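September 28, 2024

Slept in until the light got bossy, and then came down in my socks fully intending to do nothing at all.

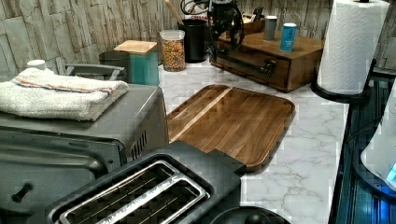 I've been thinking about the Herndale place again. We drove out from Ornedmont to see it in January, and I remember standing in that kitchen, with its one sad shelf, telling myself I could live with less. Could I? I can't even live with less toast! I have a toaster oven and a two-slice toaster practically rubbing shoulders on the same counter, and every time I decide one of them has to go I end up using both before lunch. The black one does plain bread better. The toaster oven does everything with cheese on it. So there we are, another Saturday and no decision.

The cutting board needs oil. I love that board — the stripes in the grain, the little groove around the edge that catches tomato juice before it gets away from me — and I've been neglecting it shamefully. There was a tin of the good stuff under the sink and now there isn't. I'll have to go by Murklow Hardware on Monday, and I will come home with a plant, because I always do.

Got an estimate in the mail for new counters, which I only asked for out of nosiness. Sixty square feet (who measured that?) at a price I'm not writing down in here. I like what we've got. I like the gray veins, even though I've wiped at one of them more than once thinking it was a spill. And the stone behind it is a pain to dust, all those rough layers, but it's so pretty in the evening with the lamp on that I forgive it.

Also need to find a home for the striped towel that isn't the top of the toaster oven. I know, I know. I fold it nicely and then set it right back up there like it lives there. Maybe a hook by the door.

Made soup from the Orbán cookbook tonight, the bean one, and left out the caraway. Had it with two slices of rye. Spent $56 at the grocery store and forgot the butter. Bed now, the windows are open and it smells like rain.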